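4. Saving and sharing a course in Fallport

Courses you build in the editor are kept on your device until you publish them. Each profile can hold up to 200 saved courses. Drafts count towards this limit.

4.1 Saving a draft

1. Open the editor and tap the menu button in the top corner.
2. Choose Save Draft.
3. Type a name for the course. Names can use letters, numbers and spaces.
4. Tap Done. The course now appears under My Courses.

Note: the editor does not save by itself when you switch to another app. Save before you leave it.

4.2 Test run

A course must be finished once by its maker before it can be published. Choose Test Run from the same menu and ride from the start gate to the flag. You may use checkpoints, but power-ups are switched off. 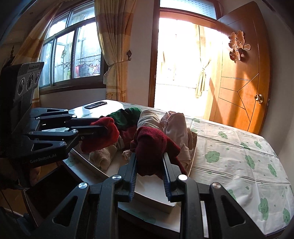 If you change anything after a test run, even a single ramp, the course goes back to draft and has to be ridden again. Changing the name or the background colour does not affect it.

4.3 Publishing

1. Go to My Courses and select the course.
2. Tap Publish.
3. Pick a difficulty level from 1 to 7.
4. Confirm. Other players can find the course as soon as the green tick shows.

Caution: deleting a published course also removes its times table. This cannot be undone — save a copy first if you want to keep the layout.

4.4 If publishing fails

Error 146 means the course has no flag, or has more than one. Open it in the editor, correct this and repeat the test run. For any other error, check your connection and try again after 2 minutes.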